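2025년 하반기 식품 보관 습관 조사 참여자 모집

스커크콤(Skirkcombe) 생활조사실은 가정 내 건조식품 보관 방식과 폐기량의 관계를 파악하기 위해 조사 참여자를 모집합니다. 본 조사는 지난 6월에 종료된 예비조사의 후속 단계이며, 예비조사에서 회수한 기록지 2,830장의 분류 체계를 그대로 적용합니다.

1. 모집 개요
모집 인원: 37가구
조사 기간: 착수일로부터 9주
조사 방식: 자가 기록 및 방문 계량 2회(첫 주, 마지막 주)
접수 시작: 2025년 8월 25일
접수 마감: 정원 충족 시

2. 참여 자격
만 19세 이상으로 가구 내 식재료 구매와 보관을 주로 담당하는 분이어야 합니다. 쌀, 콩, 밀가루, 건면, 견과류 가운데 세 품목 이상을 상시 보관하는 가구로 한정합니다. 음식점, 반찬 가게 등 식품 관련 영업장을 주거지와 같은 공간에서 운영하는 가구는 제외합니다. 1인 가구도 지원할 수 있습니다.

3. 수행 내용
참여자는 품목별 개봉일, 소분 여부, 보관 용기의 종류, 보관 위치를 기록지에 기입합니다. 용기 종류는 밀폐 용기, 투명 지퍼백, 원포장 유지, 기타로 구분합니다. 폐기가 발생하면 당일에 중량을 측정하고 사유 코드를 적습니다. 중량은 그램 단위 정수로 기입하며, 용기 무게는 제외합니다. 한 품목을 여러 용기에 나누어 보관하는 경우 용기마다 별도의 행을 사용합니다.
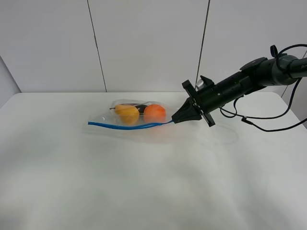

원포장을 고무줄로 묶어 두는 집은 어느 칸에 적어야 하느냐고 Gadisa Mekonnen 님이 사전 문의 게시판에 물었습니다. 예비조사 때 같은 포장을 한 주는 '원포장 유지'로, 다음 주는 '기타'로 적은 적이 있어 기준을 먼저 알고 싶다는 내용이었습니다. 이번 조사에서는 고무줄, 집게, 테이프로 입구를 막은 경우를 모두 '원포장 유지'로 기입하고, 비고란에 막은 방법을 적습니다. 원포장째 다른 용기에 넣은 경우에는 바깥 용기를 기준으로 합니다.

4. 제공 사항
기록지와 주방용 전자저울(최대 2,000g)을 착수 전에 배송합니다. 저울은 조사 종료 후 반납하지 않습니다. 사례비는 마지막 방문 계량이 끝난 뒤 본인 명의 계좌로 지급하며, 금액과 지급 일정은 참여 동의서에 명시합니다. 중도에 참여를 중단한 경우에는 완료한 주 수에 따라 산정합니다.

5. 개인정보 처리
성명, 연락처, 주소는 배송과 방문 일정 조율에만 사용합니다. 기록지에는 가구 번호만 기재하며, 분석 자료에는 개인 식별 정보를 포함하지 않습니다. 수집한 연락처는 사례비 지급이 완료된 후 파기합니다.

6. 지원 방법
생활조사실 홈페이지의 신청서를 작성하여 제출합니다. 신청서에는 가구원 수, 상시 보관 품목, 방문 가능한 요일과 시간대를 기재합니다. 선정 결과는 문자로 개별 통지합니다. 신청서에 누락된 항목이 있으면 접수 순번이 부여되지 않습니다.

문의: 스커크콤 생활조사실 참여자 담당(홈페이지 문의 게시판 이용)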